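Prelumness Archive Recovers the Service Records of Yakubu Company

When Efua Ankrah began reading the casualty returns held at the Prelumness archive, she expected the task to occupy a single winter. It has now taken 6 years. The register she has compiled contains 2,522 entries, each relating to a man who served in the labor and carrier units raised during the First World War and sent overseas under British command.

"The officers are easy to follow," Ms. Ankrah said. "They have a school, a father with an address, and usually a memorial tablet. A carrier may have a first name and a number, and the number may have been given to two different men."

The part of the register to be released in June concerns Yakubu Company, named after its senior headman. The company had a nominal strength of 200. Its pay books survive, but the war diary for its last months of service has not been located. Ms. Ankrah has relied instead on hospital admission sheets and on a set of letters written by a transport officer who signed himself only as Lesley.

"Lesley wrote to his sister nearly every week, and he named the men," she said. "He complained about the rations, the mules and his own feet, and then he would give a list of who had died. For several of them, his letter is the only record of the date."

Edgardo Ambrosio, who oversees collections at Prelumness, described the letters as the most heavily requested item in the reading room. They came to the archive from a family in Prandden, folded inside a ledger, and required flattening before they could be copied.

"The ink is sound, but the paper was in poor condition at the folds," Mr. Ambrosio said. "We lost a few words on 2 of the sheets. Everything else can be read."

He added that the archive has declined to correct the spelling of names in the originals. Variant forms appear together in the index, so that a family searching under one spelling will be directed to the others.

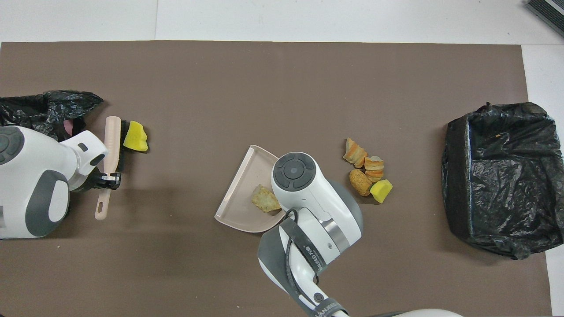
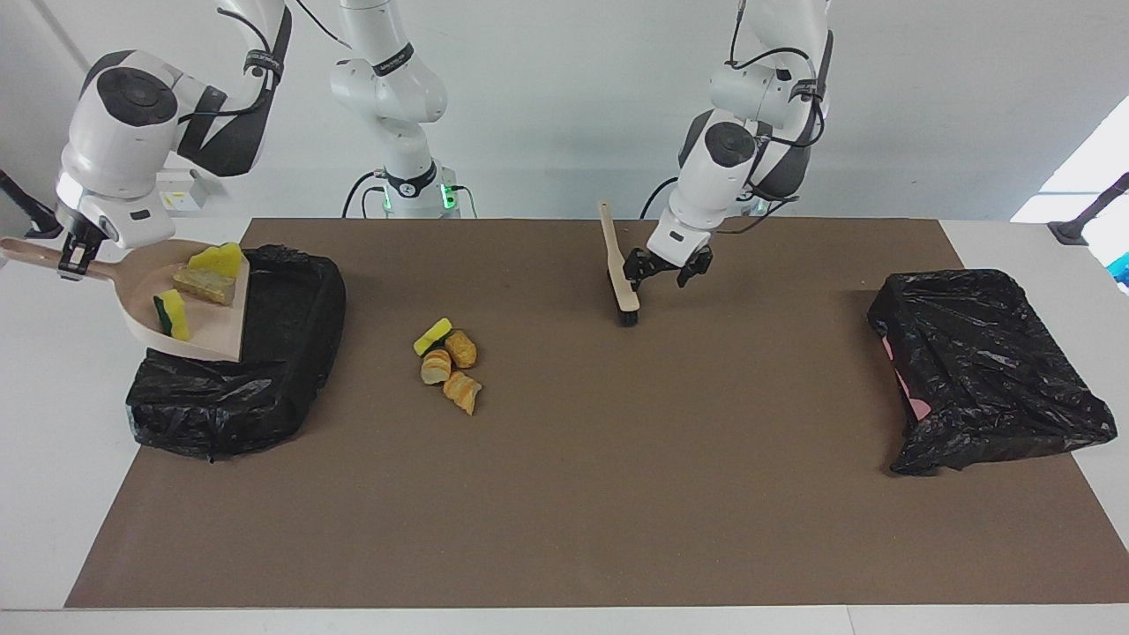 Ms. Ankrah was careful to describe the limits of the register. Men who were discharged sick and died on the journey home were seldom entered in the returns, and she has included them only where a second document supports the claim. Disease accounts for most of the deaths she has been able to confirm.

"People ask me where a grandfather is buried, and often I can offer only the name of a hospital," she said. "I would rather write 'place not known' than guess — families have been given enough guesses."

She is now working through the pay books of a second company, which was disbanded before the Armistice. Mr. Ambrosio said that inquiries from relatives may be made in writing, and that copies of discharge papers, medals or photographs would be welcome.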